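The grip fault on the Kang unit was logged at 616 cycles. Weidong Liang read the entry twice and scrolled up. The earlier cycles were all marked normal. At 616 the left hand had reported contact, the right hand had reported contact, and the wrist had kept closing.

"It crushed one," Shiyu Xu said. She had the bottle in a tray. The body was creased along one side and the label had split.

"What was the force limit?"

"Eleven newtons."

"And what did it pull?"

"The log says 11. It says 11 for four seconds straight. Nothing holds at exactly 11."

Liang agreed. A live sensor drifts in the last digit. A flat line meant the controller was reading an old value and trusting it. He asked whether the Vamitz patch had gone onto both hands. She checked. It had gone onto the left hand in March. The right hand was still on the build that Indimine had shipped.

They cut the speed to a quarter and started again with orange bottles from the same carton. Liang stood at the green table, within reach of the stop button. Xu watched the numbers.
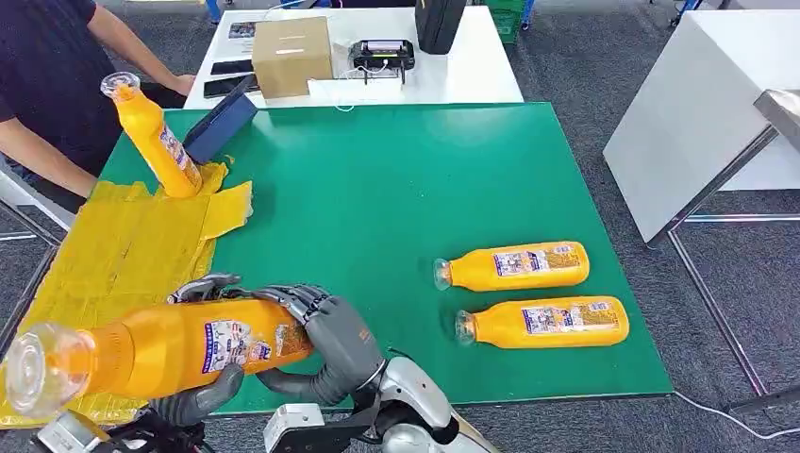
At cycle 11 the right thumb reading went flat. Xu said "stop" and Liang pressed it. The drives cut out. The fingers stayed where they were, as the brakes were meant to make them do, and he worked the bottle free by hand. There was a shallow dent under the thumb.

"Time between the last good value and the stop?" he asked.

"500 milliseconds for me to speak. 400 more for you."

"The watchdog should have caught it in 20."

"The watchdog is looking at the bus. The bus is fine. It's delivering the same packet over and over, on time."

He wrote that down as she had said it. Then he added that the check had to be on the age of the measurement, and that until it was, no person was to put a hand between the palms with the drives live. He sent it to Clakine, who owned the safety file, and copied the line lead.

The reply came at 4:40. It asked if the unit could finish the shift at reduced speed.

Liang typed "No" and went to find a lock for the breaker.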